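Lornwood Rules for Hand-Held Gripper Recording 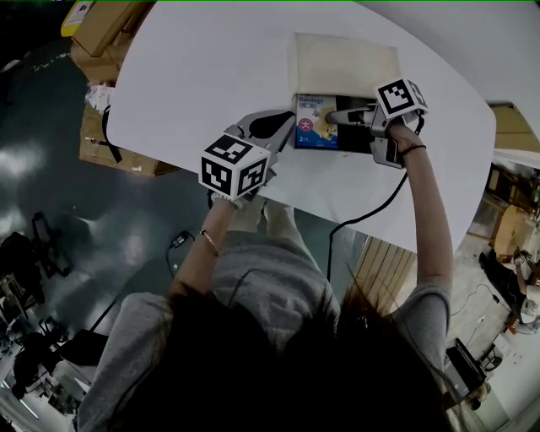
The Lornwood Rules are a set of good practice rules for recording manual tasks with hand-held grippers. The recordings are used for teaching robot arms. The first version was written by Gitau Okoth and Pak-hei Tsao and was published on Tuesday, February 1, 2022. It has 16 rules in four parts: operator, markers, table and records.

Operator
The operator must work with both grippers at a natural speed and may not record for longer than 600 seconds without a rest. Cables should leave the table on the side of the operator and must not pull on the wrist.

Markers
Each gripper carries a cube with printed patterns. The patterns have to be clean and flat, and at least one face should stay in view of the head camera during the whole task.

Records
A failed grasp is kept and labeled as failed. The rules were tested at the Gosville site on 3,242 recordings. A revision in June of the same year changed only the part on records.

See also: Kaseck marker sheet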